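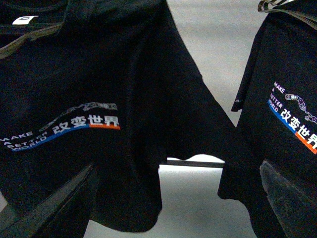

Transcribing Stirkurari: notes on method

1/ I have finished a full lyric transcription of Stirkurari, the Brarnow album that Fusgate put out in February. This thread covers how it was done and where I think it is still wrong. It does not cover whether the album is good.

2/ Source: the lossless download. I checked it against the streaming version and the two masters match apart from a slightly longer fade on the closing track. The vinyl has a different running order, so track references below follow the download.

3/ Fusgate did not print lyrics. The transcriptions already online seem to share one parent. They have the same mishearing in the second verse of the opener ("borrowed the lease" for "borrowed the leash") and the same missing line after the bridge on Arellano.

4/ Total count is 3,331 words. Hooks are counted every time they occur. Ad-libs are not counted, for reasons in post 7.

5/ Each track got a first pass at normal speed with no pausing, typing only what I was sure of. Gaps were marked with a slash. The second pass was line by line at reduced speed with pitch correction on. Without pitch correction the consonants smear and you start hearing words that fit your guess.

6/ For doubled vocals I split the stereo file into mid and side. The lead sits in the centre on almost every track. The doubles are panned, so the side signal gives you the double alone, or close to it. Where the double drops a word that the lead keeps, I followed the lead.

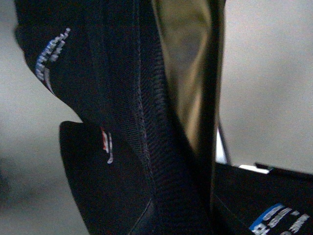 7/ Ad-libs are in round brackets and placed where they fall in the bar, including in the middle of a line. Most sites move them to the line end because it looks cleaner. It also hides the timing, and on this record the ad-lib often lands on the beat the main line avoids.

8/ I left them out of the word count because I could not settle what a word is. There is one sound on the third track that could be "yeah", "yah" or a cut-off breath, and it happens all the way through.

9/ Line breaks follow the bar. They do not follow the rhyme. When a sentence runs over the bar line I break it anyway and put no punctuation at the break. This makes the text harder to read as prose and easier to read along with.

10/ Most of the verses are the usual 16 bars. The one on Arellano is 20, and the last part of it is over a half-time drum pattern. If you count snares there you will come out short. Count the hi-hat or the bass note.

11/ Spelling. Dropped endings are written as heard (runnin, talkin) with no apostrophe. "Gonna" and "going to" are kept apart, as both turn up in the same verse and the choice changes the syllable count. British spelling elsewhere, so "colour" and "grey".

12/ Slang that has no fixed spelling gets the first form I used, kept the same across the whole album. There is a list at the end of the file. If you know a more common form, send it and I will change every instance.

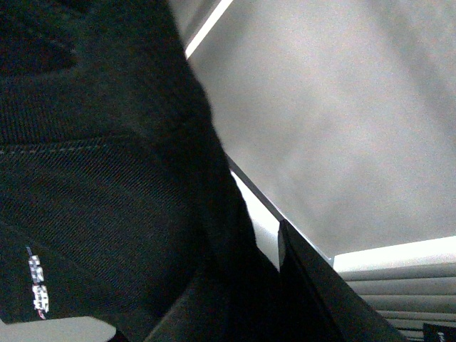
13/ Censored words: the download is the explicit version, but 2 words are still muted. Both are on the interlude and both look like names from the rhyme. I have marked them as [muted] and will not be guessing.

14/ Sampled speech is in square brackets and tagged [sample]. I have not tried to identify the sources. The credits list none for the interlude, although there is plainly a radio voice under it.

15/ Lines I am not confident in: 6. Each has a question mark in the margin and my second choice next to it. The worst is the last line before the outro on the title track. The kick drum masks the first consonant, so it could be "bought" or "caught". The sense works either way. I have gone with "caught" on the strength of the live version, where the vowel is clearer but the crowd is louder.

16/ Two corrections since the draft went up on Monday. "Half the street" is now "halve the street". The repeated hook on the fifth track had one word different on its final repeat and I had pasted the earlier one over it. Pasting hooks is a bad habit. Listen to every repeat.

17/ Format is plain text, one file per track, with a timestamp at the start of each section. No timestamps per line. I tried it and the drift between the download and the streaming version made them useless after the first gap between tracks.

18/ Corrections welcome, with the track and section please. "The bit near the end" has been sent to me more than once and the album has many ends.

19/ The bonus track is not included yet. The copy I have clips badly through the chorus and I would like a better one before starting.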